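From: Sekar Latuheru
To: Condby Allotments list
Date: 28/03/2017
Subject: Re: Seed potatoes, again

Potgieter wrote:
> The Cludell order came to 941 tubers, which is more than 800
> over what we used last year. Could whoever filled in the form
> please say what they were thinking? Also they are sprouting.

I filled in the form. I was thinking of kilos in one column and plots in the other, and I stand by the handwriting if nothing else.

Cludell will not take them back. I rang, and a very patient man explained that a potato is a perishable good, in the tone you would use for a child. 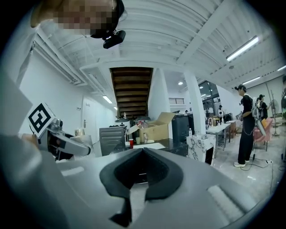 Chitting wants light, cool air and no frost, and most sheds on our site offer one of the three. Egg boxes on a windowsill will do if your household is tolerant. Mine was, until the bathroom. Failing a windowsill, think about indoor space you already have: white walls and a white ceiling with tube lights, like those right of the staircase there, would suit a potato well enough, though I'd keep them away from any spotlight. Eyes upwards, please.

As for varieties, 3 sacks are Dutum earlies and the rest are maincrop. The earlies can go in now if you have fleece. The maincrop can wait until the soil stops sticking to the spade – so June, on plot 8.

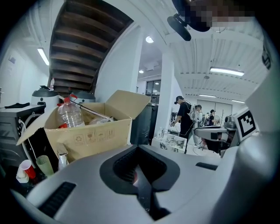

Light grey casing, with the black socket in the middle.

Anyone who wants potatoes should reply to me off list with a number. Please make it a large one. Potgieter, I have put you down for two sacks.

Sekar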